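Workshop Notebook – Small Parts Sorting
May, Sunday session
Entry by Diệp Cao. Read and initialed by Kwaku Dramani.

Purpose. To record the current state of the sorting chore and to settle what the group will report to Marciniak when they ask whether the kitting bench can be left to a machine overnight. The same question has come from the household side at Lullance, where the chore in mind is a kitchen junk drawer. The two are treated together in this entry, as the hand work is nearly the same.

Task as agreed. Mixed fasteners are tipped from a cup onto the bench. Each piece is picked up and placed in the correct compartment of a divided box. The box is then closed and set aside. A person new to the bench does this without instruction. The supervisor at Marciniak considers 100 pieces a light job before the morning break.

Status at start of session. The Flodine planner was restarted at 9:40 after the update. Calibration was checked against the bench corners and left alone. The Pleltano arm was not used, its wrist cable still being on order. All trials were run with the handheld gripper, operated by Kwaku in the morning and by me after lunch, so that the motions could be compared with what the planner proposes for the same starting position.

Observations, morning. Washers remain the principal difficulty. A washer lying flat gives the fingers nothing to close on, and the operator ends up dragging it to the bench edge or pinching it against its neighbor. Neither method is one the planner has in its repertoire. Hex nuts were satisfactory. Short screws were satisfactory when lying alone and poor when crossed.

Grip force was reduced from 700 to 110 on the controller scale after two plastic spacers were crushed. At the lower setting the spacers survive but the longer bolts rotate in the grip on the way over. We do not have a single setting that suits both, and changing it by part type presumes that the part has been recognized first. 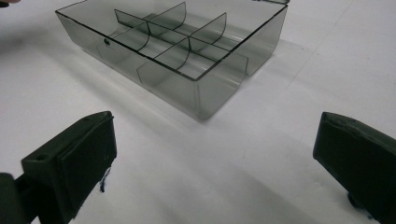 The second difficulty is clear plastic. The depth estimate returns the bench surface through the wall of a box about as often as it returns the wall itself, and where two dividers overlap from the viewing angle the planner tends to merge them into one. It then proposes a release point directly over a divider. Kwaku suggested a strip of paper tape along the rims. I am against it for the report, although it would be acceptable on the shop floor. No household is going to tape its organizers for the convenience of a robot, and Lullance has said as much in writing.

Finger width is the third matter. The pads are wide in relation to a small compartment. An operator compensates by tilting the tool and letting the part fall from one corner of the pad. The planner approaches straight down and stops when it predicts contact, then retreats and tries again from the same direction. Kwaku let it repeat this until the timeout, for the log. The timeout is set at 2000 cycles and should be shortened.

Observations, afternoon. I repeated the release motion with the tool tilted and found it comfortable after several attempts. The part must be let go low, or it bounces into the adjoining compartment. Very low releases are hard to judge by eye, the pads themselves hiding the far side of the divider. I also tried pushing the box closer before each release. It slides easily and not always in the intended direction. A person steadies the box with the other hand without thinking about it, and a one-handed machine will need a mat or a clamp – this should go in the report under fixtures.

Lid closing was not attempted.

Assessment. For the shop floor, partial use is reasonable. Nuts and single screws could be assigned to the machine during a staffed shift, with opaque bins and a fixed bin location. Unattended overnight work cannot be recommended at present. For the household, the answer is no. The drawer contains too many kinds of object, and the organizers people buy for it are very often clear.

Kwaku disagrees in part and has asked that it be recorded. In his view the household case is the easier one, in that a family will tolerate a misplaced screw and an assembler will not. I accept the point about tolerance, but it does not help with the washers.

Actions
Shorten planner timeout – Kwaku.
Narrower pads, two sets, drawn and sent for printing – Diệp.
Ask Marciniak whether opaque bins are permitted at the kitting bench – Diệp.
Compare matte and glossy rim tape, shop floor only – Kwaku.
Chase wrist cable.

Bench cleared at 4:15. Controller left at 110.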